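Trillik — a quiet writing timer for people who write every day

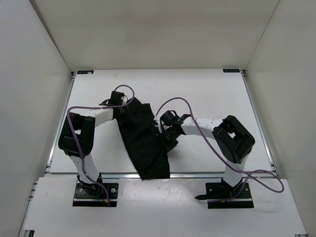 Trillik is a small desktop program for writers who have promised themselves a number of words and want to keep the promise. You open it, you choose your target, and you write. When the target is reached, a thin line at the bottom of the window turns green. There is no sound and no message of congratulation. Many of our users asked for this, and we agree with them.

The program is made by Pluneo, which is two persons, Kimutai Rashidi and Benoît Chauvin. We both keep blogs, and we both had the same trouble with them: to begin at nine in the evening, to look at the white page, then to read old posts until it is time for bed. Trillik was at first a tool for ourselves only. Kimutai wrote the first version in April, during a month when he had to publish every day.

How it works

You set a daily target, from 50 words up to 4,000. You can set a different target for each day of the week, and you can mark days of rest, which do not break your series. The counter shows only the words of today. If you delete a paragraph, the number goes down, but Trillik also keeps a second number, "words typed," for the days when you cut more than you add. You decide which of the two counts for the target.

The day does not have to finish at midnight. The usual setting is 3 a.m., and you can move it to any full hour. Peninah Makokha, who tested the program for us from the start and works night shifts, has it at noon.

The forfeit jar

This is the function we receive the most letters about. If you want, you can give a price to a missed day. Trillik writes down the amount in a list, and the list grows until you mark it as paid. We do not take any money and the program is not connected to a bank. To whom you pay is your own matter: a friend, a library, a cat shelter. You can also turn the jar around, so that it adds an amount for each day when you succeeded, and buy yourself something from it later.

Please note that an amount can be changed only for the following day, never for the present one. We tried it the other way and the jar was always at zero.

What is included

Writing window with plain text and simple italics
Daily target with rest days
Forfeit jar, in any currency
Calendar view of the whole year
Export to text file, or copy ready to paste into your blog
Drafts drawer for posts which you do not want to publish yet
8 color themes, 2 of them for low light

What is not included

Trillik does not check spelling or grammar, and it does not publish for you. It does not suggest subjects. There is no phone version for the moment. We would like to make one, but with two persons it goes slowly, and we prefer not to give a date.

Your texts

All your writing stays on your own computer, in a normal folder which you choose at the installation. The files are plain text. If you stop using Trillik next year, you can still open everything with any editor. If you want a copy somewhere else, put the folder inside your usual backup service — this works well, but close the program on the first computer before you open it on the second.

From our users

"I wrote 3,569 words about my grandmother's kitchen in one weekend. My target was 500 a day. I did not see the green line at all, I was too busy." — Esther Lyimo

"I wish the calendar could show more than one blog. For the rest I am content. I owe my brother a lot of coffee." — Pendo Makori

More than one blog in the calendar is now possible, from version 2. Open Settings, then Calendar, then Add a Blog. Each blog receives its own color and its own target.

Trial and license

You can try Trillik with all functions for 30 days of writing. Only the days when you open the program are counted, so a holiday does not cost you anything. After this you need a license, which is paid one time and is valid for all computers you use yourself. When the trial is over you can still read and export your texts without a license.

If you have lost your license key, write to us from the address which you used for the order. Benoît answers the mail in the mornings. We answer in English and French.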